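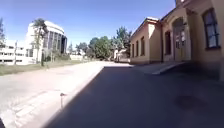 A cool pavement is a road or footway surface meant to reflect more sunlight than ordinary asphalt and so stay less hot in summer. It may be a pale coating, a lighter stone in the mix, or a porous layer that holds water. Makers claim it cools whole districts – a claim that rests on fairly thin evidence.

The best-known trial, in Irnville, coated 8 streets one July. Surface readings fell, but air readings at head height hardly moved.

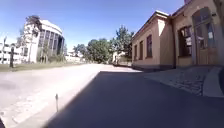

Faith Mrema objected that the Irnville coating was already dirty when it was measured, and that a clean surface would have done better. Her critics reply that roads are seldom clean.

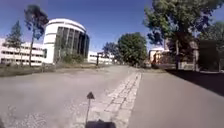 Does a paler road make walkers feel cooler? Often it makes them feel warmer at midday, as light thrown back from the ground lands on the body instead.

Daichi Fukuda has argued that trees and awnings deserve the money first.

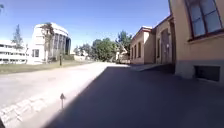
Cost and upkeep

Coatings wear fastest under turning wheels. Fodov recoated its market road after three winters, and the supplier's promised savings were never published. Rurnby dropped its own scheme before work began.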